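スキルテロ双腕ロボット講座 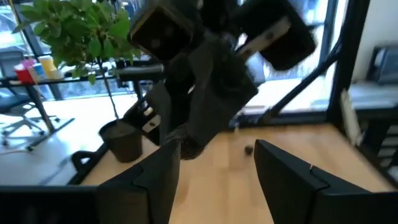
スキルテロ双腕ロボット講座(スキルテロそうわんロボットこうざ、Skiltero)は、ムルスカ工科学校(Murska)の学生が中心になって続けている通年制の課外講座であり、同時に、その受講生がつくる学生クラブの通称でもある。二本の腕を備えた小型ロボットに、机の上のごく小さな物をつまませ、もう一方の腕へ渡し、決められた場所に置かせるという、言葉にすればたった一行で済んでしまう課題に、学生たちが一年近くをかけて取り組む。校内では単に「スキルテロ」と呼ばれることが多く、講座のことなのか、クラブのことなのか、それとも年度末の競技会のことなのかは、話の流れから察するほかない。

概要

講座は毎年10月に始まり、翌年の初夏に開かれる校内競技会で一区切りとなる。受講生は6班に分かれ、各班は5人を定員とする。学年や専攻による制限はなく、機械、電気、情報の学生に混じって、家具製作や服飾の課程から参加する学生も毎年のようにいる。指導者のランブロス・ギカス(Lambros Gkikas)は、こうした顔ぶれの混ざり具合をとても大切にしており、同じ専攻の学生だけで一つの班ができあがりそうになると、初回の集まりの最中でもにこにこしながら席替えを提案することで知られている。

単位は出ない。それでも放課後の作業室には夕方から人が集まり、消灯の午後9時ぎりぎりまで残る班が少なくない。初年度の受講生が、卒業後に仕事帰りの足で作業室に立ち寄り、後輩の配線を手伝っていくこともあり、現役生と卒業生の境目はいたってゆるやかである。

名称

「スキルテロ」という名は、初年度の受講生が黒板に書き出した候補の中から選ばれた。英語の「スキル」に、響きのよい語尾を付けただけの造語で、深い意味はないというのが当人たちの一致した説明である。ただし、ギカスは当初「スキルテーロ」と伸ばして発音しており、古い部員の中には今もこの読み方を守る者がいる。文書上の表記は二年目に「スキルテロ」で統一された。

沿革

講座の前身は、ギカスが機械実習の補習として開いていた小さな勉強会である。当時の題材は一本腕のロボットで、箱から箱へ部品を移すだけの内容だったが、学生の一人が「片方の手で押さえられないのは不便ではないか」と言い出したことから、翌年には二本目の腕が加わった。腕が増えれば仕事が楽になるだろうという見通しは、はじめの数週間であっさり覆された。二本の腕は互いの通り道をふさぎ、受け渡しのたびに指先がぶつかり、初年度の活動日誌は前半のほとんどが衝突の記録で埋まっている。この日誌は製本されて作業室の棚に残され、新入生が最初に読む資料になっている。深刻な記録のはずなのに、書き手の筆がだんだん愉快になっていくのが読みどころで、今でも人気が高い。

三年目には、学生が自分たちで動作記録用のソフトウェア「リノティン」(Linotine)を書き上げた。それまで各班がばらばらの形式で保存していた動作の記録が一つにまとまり、他の班の成功例を借りて試すことができるようになった。同じ年に校内競技会「ポリティス杯」(Politis)も始まり、現在の講座の形がほぼ整った。

講座の内容

前期

前期の主題は「手で覚える」ことに置かれている。受講生はまず、自分の指を使って、小さな物をつまんでは渡す動作を繰り返し、どの瞬間に相手が受け取ったと感じるか、どの瞬間に自分が手を離してよいと思うかを言葉にして書き留める。一見すると遊びのようなこの練習に、ギカスは初めの三回分の時間をまるまる充てている。早くロボットに触りたい学生からは不満も出るが、後期になってから当時のノートを引っぱり出してくる班が実に多い。

続いて、腕を人の手で導きながら動作を記録する実習に入る。ここで学生が最初につまずくのは、速さの加減である。腕を急いで動かせば手首に付けた小型カメラの映像がぶれ、後から見返しても指先と物の位置関係が読み取れない。かといって慎重に動かしすぎると、一回の記録に時間がかかり、夕方の作業時間のうちに必要な本数が集まらない。各班はそれぞれの「ちょうどよい速さ」を探すことになり、鼻歌に合わせて腕を動かすという方法が、ある班から別の班へと受け継がれている。

後期

後期には、記録した動作をもとに、ロボットが自分で課題をこなせるよう調整を進める。1班が競技会までに集める動作の記録は1,000回以上にのぼる。記録の一つ一つには担当者の頭文字と短い所感が添えられ、「左が早い」「離すのが惜しそう」「昼食前」など、本人にしかわからない書き込みも多い。所感欄を廃止して入力を簡単にしようという提案は何度か出ているが、そのたびに受講生自身の反対で見送られている。

後期のもう一つの柱は、班どうしの見学会である。月に一度、どの班も自分たちの机を他の班に公開し、うまくいかない動作をあえて見せる。見学者は質問だけを許され、助言は求められてからする、という決まりがある。ギカスによれば、この決まりを一番守れないのはギカス本人である。

つまみ取り課題

講座を代表する課題が「つまみ取り」である。木の天板に小さな丸い物を置き、一方の腕がそれをつまみ上げ、もう一方の腕に渡し、受け取った側が指定された位置に置く。丸い物は転がりやすく、指の当たる場所がわずかにずれるだけで、つまむ前に逃げていってしまう。床に落ちたものを探すのも班の仕事とされ、新入生は早いうちから、机の下にもぐる順番を決めておくようにと先輩に教わる。

つまみ取りには、物の位置を固定して行う初級、置く位置を毎回変える中級、照明の条件も変える上級の三段階がある。なかでも上級を難しくしているのは日の光で、晴れた日の窓辺では黒い部品が影に沈み、明るい木目の上との差が大きくなる。曇りの日に集めた記録だけで調整した班が、よく晴れた本番で立ち往生した例があり、それからは、天気の異なる日に分けて記録を取ることが慣習になった。作業室に天気予報の切り抜きが貼られるようになったのもこの頃からである。

リノティン

リノティンは、動作の記録、再生、整理を行うための校内ソフトウェアである。腕の関節の角度と手首のカメラの映像を同じ時刻でそろえて保存し、後から一場面ずつ並べて見られるようになっている。画面の配色は開発した学生の好みで淡い緑に統一されており、長時間眺めていても目が疲れにくいと評判がよい。

毎年、後期が終わると、次の学年へ引き継ぐための改修が行われる。改修を担当する学生は、新しい機能を加える前に、古い機能の説明文を一つ書き直さなければならない。このため説明書は年々厚くなっているものの、文章は年を追って読みやすくなり、近年の版には、途中で気に入った喫茶店の道順まで載っている。

ポリティス杯

ポリティス杯は、講座の締めくくりとして行われる校内競技会である。満点は1,000点で、受け渡しの成否、置く位置の正確さ、動作のなめらかさ、口頭発表の四つの部門に配点される。口頭発表は部品の知識を持たない聴衆に向けて行うことが定められており、受講生の家族や近所の住民も客席に招かれる。専門用語を使うたびに客席から小さな鈴が鳴らされる決まりで、鈴の係は毎年、子どもたちのあいだで取り合いになる。

優勝班には杯が贈られるが、これは家具製作課程の学生が授業の残り材から削り出した木製の器で、底に歴代の班の名が彫られている。優勝とは別に、もっとも味わいのある失敗をした班に贈られる「日誌賞」があり、受賞した出来事は初年度の日誌の続きとして書き加えられる。こちらを本命と公言する班もある。

指導の方針

ギカスは、講座の初回に長い説明をしない。用意した腕を動かしてみせ、学生が最初に口にした疑問を黒板に書き、その疑問を年度の終わりまで消さずに残しておく。競技会が済んだ後、全員で黒板の前に戻り、答えられるようになったもの、まだわからないもの、どうでもよくなったものに印を付けていく。この集まりには茶菓子が出され、例年、予定の時間を大きく過ぎる。

答えの出なかった疑問は翌年の黒板の隅に書き写される。三年目から残っているものに「渡す側と受け取る側、どちらが先に決めるのか」があり、これまでにいくつもの班がそれぞれの答えを発表してきたが、まだ印は付いていない。

関連項目

リノティン
ポリティス杯
ムルスカ工科学校の課外講座一覧
双腕ロボット
動作教示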